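Tuesday, workshop notebook, back room table

Started late, a little after two, because the delivery for the Dandton order came in the middle of lunch and I had to sign for it with a sandwich in my other hand. So this is really an afternoon entry and the morning is lost to history (mostly sanding the second shelf bracket, nothing to report, it still rocks).

The job today was the snack parcels. For anyone reading this who wasn't here in June: we send a parcel to each of the people who help us at the Pindby open days, and last time we just stuffed everything in whatever bag was nearest and half of it arrived as crumbs. Sepehr Shokri got a wafer that he said he could have drunk through a straw. So this time I want an order of packing written down, and I want it tried on the table first before we do all 30 of them.

Put the green cloth down first. I love this cloth, the one with the white grid and the little hearts all over it, and it turns out to be useful too! You can line a bag up against the grid and see straight away if the bottom is square. I used to do this on the bare bench and everything slid about. The cloth grips just enough.

Then I tipped out the first lot of shopping and sorted it on the left, with the bags I was choosing between kept around the edges and the pink box open on the other side. 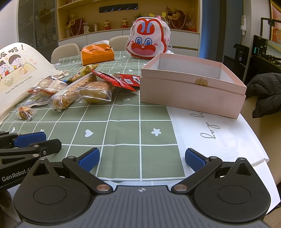 Trial parcel no. 1, bread and small stuff in a heap, pink box with its lid open.

OK, so what I learned from the heap.

The long bread roll is the problem item. It's a lovely roll but it decides the shape of everything else. Lay it flat in the bottom and you've used up the whole base of the bag before anything else goes in. Stand it on end and it leans over and squashes the pastry. After a good bit of shuffling I've got it going in upright against the back wall, with the golden loaf beside it as a kind of prop, and the two of them hold each other up fine. Third try was the best one. First try I don't want to talk about.

Pastry goes on top. ALWAYS on top. I don't care how sturdy the wrapper feels in the shop.

The wafer in the yellow wrapper I'm less sure of. It survived being tucked down flat between the loaf and the side of the bag, and I gave the bag a proper shake and walked it up and down the stairs twice. But that's stairs, and the Salehi van is the Salehi van. I'd like somebody to ride along with one on their lap and one loose in the back, and compare. Sepehr, I'm looking at you.

The red packets are easy. They fill gaps, they don't mind being upside down, and they can go in last. Same with the nuts, although the packet is so small and clear that I lost it against the cloth and went hunting under the table for it (it was by my elbow). Put the nuts in early or you'll forget them.

Bags. I tried three.

The big white paper one stands nicely when it's full, but it's much too roomy for one parcel and everything wanders around in it. Good for carrying two parcels together, maybe.

The cream tote with the two kids eating from their bowls is my favorite by miles, and it's strong, and people can use it again afterward. It flops, though, so you need a second pair of hands to hold it open while you load. "Enjoy the little things everyday." it says on it, and I did sort of enjoy it, once I'd stopped trying to load it one-handed.

The clear one with the rabbit face and the pink bow is very cute and would be great for kids, but the long roll sticks out of the top. Without the roll it'd be perfect. Worth keeping in mind for a smaller version!

Pink box: I wanted this to be the crush-proof part, a box inside the bag for anything delicate. It's pale pink outside and white inside and it looks really nice with the lid up. It does eat a lot of room in the tote. With the box in, the loaf has to come out, and I'm not sending a parcel without the loaf. So either a smaller box or no box. I've left a note with Tratura asking what they have in the next size down, and whether we'd get the same price for 100 as for 30, with the autumn parcels in mind.

Weight of the finished one in the tote, no box, was fine to carry by one handle. Didn't put it on the scale, the scale is at the front under the Dandton stuff.

Time to pack, once I knew the order: 89 seconds. I think two people could beat that easily, one holding and one filling.

To do before we pack for real
- smaller boxes, wait for Tratura
- van test with the wafer (Sepehr!!)
- 6 more totes so we have spares
- fix that shelf bracket, it's still rocking
- wash the cloth, cold, and hang it by the window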